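Sidewalk rules, on a deadline

The standard runs 27 pages and Marichka Demchenko wants it shorter. She's been cutting since January. Delivery robots, curb to door, city blocks. What they may do on a sidewalk, what they may never do, who gets to sign off. Prikari, the small firm she works for, builds none of the robots. It writes the tests.

"People think the rule is the hard part," she says, coffee in one hand, scrolling with the other. "Rule's easy. Yield to people. Great. Now tell me what yield means in feet."

So most of the testing happens in simulation first. Same city district every time, same low grey building, same round glass tower behind it. A big stretch of concrete out front. Looks dull. It's supposed to be dull.
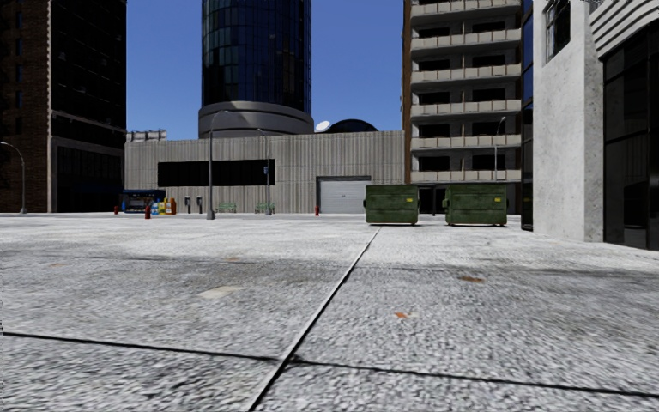
Simulation render: Prikari / Wedon test district

Open paving is where the arguments start. No curb to follow, no lane, no wall close by. A robot can go anywhere so the draft has to say where it should. Current text: straight line between waypoints, steady speed, no sudden swerves, keep off the building line where doors open. There's a roll-up garage door next to the hydrant over there, and the draft treats every garage door as live. Always. Even if it hasn't moved in 3000 runs.

Seams and stains are their own section. Four paragraphs, used to be one. A dark mark on concrete might be rust, might be a hole, and the camera doesn't get to guess. Rule 6 says slow down until a second sensor agrees. Operators hate Rule 6. It costs time on every block, and in the Flendamside trial one machine slowed for the same stain all afternoon. Demchenko kept the rule anyway. She did add a line letting a robot remember marks it has already cleared, provided the map is less than a week old.

Then there's the dumpster question. Two big dumpsters side by side with a gap between them. Can a robot use the gap? Draft one said yes if it fits. Draft two said no. Draft three, which is the one on her screen, says only if it can see out the other end before it goes in. Maksym Savchuk wrote that one. He runs the scenario side at Wedon and likes a rule he can turn into a pass or a fail.

"If I can't script it I don't want it," he says. "'Reasonable care.' What is that. Give me a number or give me a yes or no."
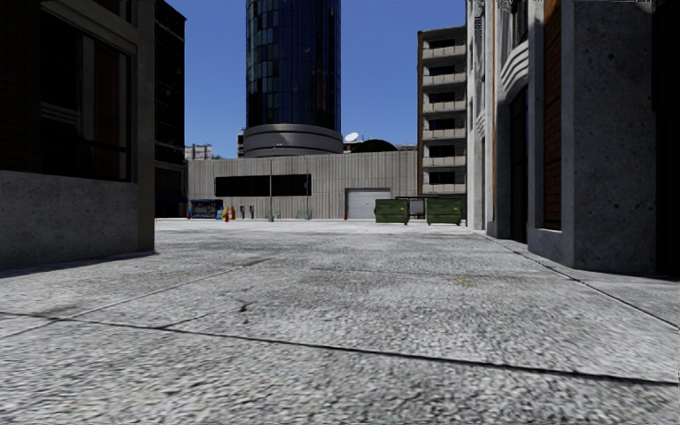 He gets his way on most of it. Each clause now has a scenario tied to it, 354 in all, and a clause with no scenario gets struck at the next review. Brutal but it works. The section on "courteous behavior" went that way in one meeting. So did a page on sound, which is coming back, Demchenko says, once somebody can agree on how loud a beep should be next to a bench.

Street furniture stayed in. Benches, newsstands, lamp posts, hydrants. Each has a clearance, and the clearance gets bigger on the side people use. Front of a newsstand, wide. Back of a lamp post, hardly anything. Hydrants get a flat no-stop zone all the way around, no exceptions for low battery, no exceptions for waiting on a customer. An early version allowed a 30-second pause. A firefighter read it and sent back one word.

The other half of the standard is about logs. Less fun, probly more important. What gets saved, for how long, who can ask. The robot has to record why it stopped, in plain words, and a city inspector has to be able to read it without the maker in the room. Lytvynenko, the outside lab doing the audit, pulled 2000 stop records from the first round and sent plenty back. "Obstacle" isn't a reason, they wrote. Which obstacle.

Work zones are the current fight. Savchuk has the sidewalk version loaded when we stop by his desk, and he's been at it since breakfast. 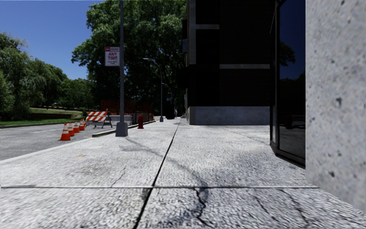 Orange cones, a striped barricade and mesh fencing along the curb in the simulated district.

The draft says cones belong to whoever put them out. A robot doesn't pass between them, doesn't nudge them, doesn't treat a gap in the line as a door. Fine. But if a barricade is on the road and the sidewalk is open, does anything change for a machine on the sidewalk? Savchuk says no. Demchenko says slow down, a worker could step out from behind that fence with his arms full. They went back and forth on it for most of an hour while I ate a sandwich.

Cracks came up too. How wide before a wheel rule kicks in? Depends on the wheel, so the draft asks each maker to declare a limit and then tests them at it. Declare too high and you fail. Declare too low and your robot spends the day going the long way round. Savchuk loves this one.

What's left: night rules, snow, and the thing with dogs on long leashes, wich has its own folder. Public comment opens after the next review. Demchenko is aiming for 20 pages by then. She deleted a paragraph while we were talking and didn't say which.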